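移动操作机器人课程讲义 第七讲
故障分析：机械臂伸出状态下的过门碰撞
06/02/2018
Teden 课程组 编

一、本讲内容

前两讲讲了底盘的局部规划和机械臂的运动规划，两部分是分开讲的。本讲用一次碰撞事故把它们合到一起。事故发生在去年十月，地点是 Wasilewska 试验公寓，机器人是 Skutent 移动操作平台，导航软件和仿真环境都用 Zallix。事故没有伤人，夹爪的一节指垫撕裂，门框掉了一块漆，腕部力传感器需要重新标定。

按损失算，这是一件小事。选它作教材，是因为几个环节的问题都很典型，日志也保存得完整。请先复习第三讲的坐标变换和第五讲的代价地图，课上不再重复。

二、平台的有关情况

Skutent 由差速底盘、升降柱和一条单臂组成，末端为多节指垫的软夹爪。底盘前部有一台平面激光雷达，安装高度较低，升降柱顶部有一台深度相机。夹爪外壳上固定了一块方形标记，供相机校正手眼关系。

急停按钮有 2 个，一个在底盘后部，一个在遥控手柄上。两者都接在安全回路里，按下后直接切断驱动电源，不经过主控计算机。

软件上与本次事故有关的节点有四个：

臂状态节点。读取关节角，判断机械臂处于“收拢”“携物”还是“作业”状态，状态改变时发布一条消息。

导航节点。维护代价地图，计算底盘速度。它需要知道机器人在地面上的投影轮廓，下文简称“轮廓”。轮廓有三套，与机械臂的三种状态对应。

碰撞监测节点。读腕部力传感器，读数超过阈值就请求底盘和机械臂停止。阈值随臂的状态变化，携物状态的阈值比收拢状态高，避免物体的重量和晃动引起误停。

看门狗。监视以上各节点的心跳，心跳丢失就重启该节点。

请注意臂状态节点的发布方式：只在状态改变时发布，平时不发。这种写法节省带宽，日志也干净，在单次启动、各节点都不退出的条件下工作正常。

三、事故经过

任务是从厨房台面取一个塑料杯，经走廊送到卧室。门事先打开，机器人不需要操作门把手。

取杯过程正常。机械臂抬起后进入携物状态，此时前臂向前平伸，夹爪超出底盘前缘。臂状态节点发布“携物”，导航节点收到后换用携物轮廓，日志中有这一条记录。

机器人进入走廊后，导航节点的心跳丢失。原因后来查明，是代价地图更新时申请了一块过大的内存，进程停住。看门狗按设计重启了导航节点。底盘在重启期间停车，这也符合设计。

导航节点启动完成后，从任务管理器取回目标点，继续行驶。机器人在卧室门口转向，底盘中心离门框的距离对收拢轮廓来说是够的，对携物轮廓来说不够。夹爪外侧碰到门框，底盘继续转动，指垫被挤在门框和夹爪外壳之间。

从腕部力传感器读数开始上升，到底盘轮子停止转动，共 475 毫秒。停车是由底盘电机过流保护触发的，碰撞监测节点没有发出停止请求。值守人员随后按下了手柄上的急停。

四、逐项分析

（一）轮廓为什么错了

导航节点启动时读取默认轮廓，默认值是收拢。启动之后要等臂状态消息来更新。可是机械臂的状态在重启前后都是携物，没有改变，臂状态节点也就没有再发布。导航节点于是一直用收拢轮廓行驶，直到碰撞。

这一类问题在课堂上统称“状态丢失”。发布方认为消息已经发过，订阅方重启后手里没有这条消息，双方都按各自的规则工作，单独看哪一个节点都没有报错。

默认值的选择也有问题。收拢轮廓是三套中最小的一套。启动时不知道臂的状态，却采用了最小的轮廓，等于假定了对安全最不利的一侧不会发生。默认值应取最大轮廓，或者在收到第一条有效状态之前不允许底盘运动。

（二）激光雷达为什么没有看到

激光雷达看到了门框。代价地图中门框的位置正确，误差在一个栅格以内。规划器也确实避开了门框，只是按收拢轮廓避开。

学生作业里经常把这类碰撞归为“感知失败”，这次的数据不支持这种说法。分析时应先把代价地图和轮廓叠在一起画出来，再判断是障碍物位置错了，还是机器人的外形错了。

（三）碰撞监测为什么没有动作

碰撞监测节点当时使用携物阈值，这是对的，它没有被重启过。腕部的受力方向主要是侧向，而阈值只对合力的大小作判断，并且先经过一级低通滤波。滤波后的数值在底盘过流保护动作时仍略低于阈值。

滤波器是夏季加上去的。当时机器人拿着水杯经过地板接缝时多次误停，开发人员加大了滤波时间常数，误停消失，修改单上写的是“提高携物稳定性”。修改单没有提到碰撞检测的延迟会增加，审核时也没有重做挤压测试。

这里建议同学们形成一个习惯：凡是修改安全相关信号的滤波、阈值或采样周期，修改单上必须写明响应时间的前后变化。写不出来，就先去测。

（四）看门狗的作用

看门狗按规定重启了节点，自身没有故障。问题在于重启完成之后，系统自动恢复了行驶。对于一台伸着手臂的机器人，导航节点重启属于应当上报的事件，恢复行驶前应当检查各节点的状态是否一致。

事故前的设计文件里有一张重启流程图，图上最后一个方框写着“恢复任务”，前面没有任何条件。

（五）值守

值守人员站在机器人后方，视线被升降柱挡住，看不到夹爪与门框的接触。他听到声音后按下急停，此时底盘已经停止。试验规程要求值守人员“能够看到机器人”，没有要求看到末端执行器。规程已修改，过门时值守人员须站在能看到夹爪和门框的一侧，手柄握在手中。

五、仿真为什么没有发现

事故之前，过门任务在 Zallix 仿真中运行过 4,000 次，没有一次碰撞。这个数字写在了试验申请里，是批准上真机的依据之一。

复查时发现，这些仿真中导航节点从未重启。仿真的房间较小，代价地图尺寸固定，内存问题不会出现。看门狗在仿真配置中是关闭的，注释写着“调试方便”。每次仿真开始时，所有节点一起启动，机械臂从收拢状态开始动作，状态消息必然会依次到达。

因此，4,000 次运行检验的是同一条启动路径，门的开度、底盘的起始位置、杯子的重量虽然都作了随机变化，软件的运行次序却没有变化。次数多，覆盖的故障类型并没有增加。

试验组随后修改了仿真配置，做法如下：

1. 打开看门狗，参数与真机一致。
2. 在任务过程中随机选择一个时刻，强制结束导航节点，由看门狗重启。
3. 房间换成带家具的居室模型，墙、半开的门、地面上的小件物品都参与碰撞计算。
4. 记录每次运行中夹爪、前臂与环境的最小距离，接触即判为失败。
5. 控制软件保持事故时的版本，不作任何修改。

第 5 条容易被忽视。复现故障时如果顺手修了别的地方，得到的结果就说不清是哪一项引起的。

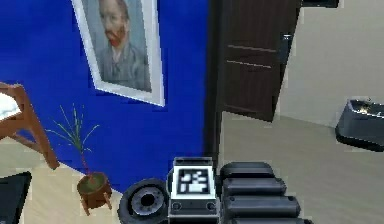

按新配置再运行 4,000 次，其中 2,117 次发生接触。接触位置大多在夹爪外侧和前臂下缘，与真机上的损伤位置一致。没有发生接触的运行，多数是节点在进入携物状态之前就已重启，之后能够正常收到状态消息；另有一部分是行驶路线离门框较远，轮廓虽然错了，但没有碰到。

后一部分在统计时应单独列出。它们的结果是成功，内部状态是错误的。如果只看任务成功率，这些运行会被算作好的结果。课程作业的评分脚本现在会同时检查轮廓与臂状态是否一致，不一致的运行不计分。

仿真还暴露出一个原先没有注意的情况。标记板装在夹爪外壳上，携物时位于前部，携物轮廓是按关节模型生成的，没有包含标记板和它的安装座。差值不大，在宽的门洞不起作用，在半开的门旁边会使余量明显减少。模型文件已补上这两个零件。请检查自己小组的模型，凡是后来加装的支架、线缆护套、标记板，都应出现在碰撞模型里。

六、修改措施

臂状态消息改为锁存发布，新的订阅者连接后立即收到最近一条。同时增加低频周期发布，消息中带时间戳。

导航节点启动时采用最大轮廓。收到有效的臂状态后才能换用较小的轮廓，状态消息超时则退回最大轮廓并减速。

任何一个运动相关节点重启后，系统进入“待确认”状态，底盘和机械臂保持静止，须由操作者在手柄上确认。

碰撞监测增加一路不经滤波的侧向力判断，与原判断取“或”。携物时误停有所增加，试验组接受了这个结果。

代价地图的内存申请设上限，超出时报错退出，不再停住进程。

上述措施中，锁存发布一项就足以避免这次碰撞。其余各项针对的是同类问题的其他表现形式，例如臂状态节点自身退出，这时锁存的消息可能已经过时。讨论措施时要分清哪些消除了原因，哪些减轻了后果，报告中分两栏填写。

七、关于事故报告的写法

原始报告的第一稿把原因写成“导航软件异常导致碰撞”。这句话没有错，但按这句话无法改任何东西。第二稿写明了哪个节点、在什么状态下、使用了哪个值、应当使用哪个值。作业报告按第二稿的标准评阅。

时间线应以同一时钟为准。Skutent 的底盘控制器和主控计算机各有时钟，第一次整理日志时两者没有对齐，得出“急停先于碰撞”的结论，花了两天才纠正。正确的做法是先找一个两边都有记录的事件作为对齐点，通常用使能信号的上升沿。

损坏的指垫应保留，不要丢弃。裂口方向说明了受力方向，分析侧向力时用到了这一点。更换前先拍照，照片中放一把尺子。

八、课堂练习

练习一：画出导航节点重启前后各节点所持有的臂状态，标出不一致开始的时刻。

练习二：假设臂状态节点与导航节点同时重启，锁存发布是否仍然有效？写出你的判断和依据。

练习三：在 Zallix 中打开看门狗，选择一个本讲没有讨论过的节点进行故障注入，提交仿真记录和一页说明。任务限定为过门，房间模型使用课程服务器上的居室模型。说明中须给出未注入故障时的对照结果。

练习四：阅读夏季的滤波修改单，按本讲的要求重写一份。响应时间一项用课程提供的力传感器记录计算，写明计算起点和终点是如何取的。

上机前请确认手柄电量，并由两名组员分别试按 2 个急停按钮。试按结果填入实验记录本首页，未填写的小组不予上电。

练习三和练习四以小组为单位提交，练习一和练习二在课上完成，用纸笔即可。下一讲内容为抓取失败后的恢复动作，需要预习第六讲附录中的状态机部分。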